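Brurkmont flag football: players and line judges wanted

We need new players for the autumn league, which starts in September. No experience is asked for. Receivers and safeties are shortest at the moment. Training is at 6.30pm on the Ustilmont pitches. 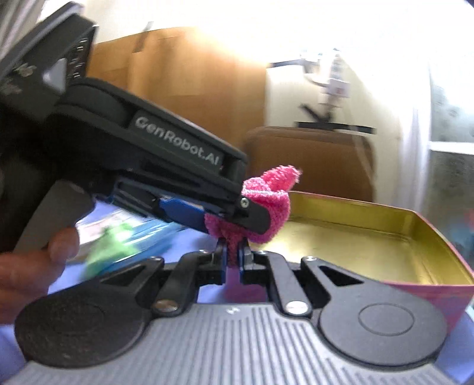 A pink cloth held in the jaws.

Line judges get £30 a match. Bring boots and a gumshield. To sign up, speak to Seren Pugh or Digby Ruawai at training.

Filed under: Get Involved, American Football
667 views | 3 shares

Related
Kit swap dates
Rule changes for juniors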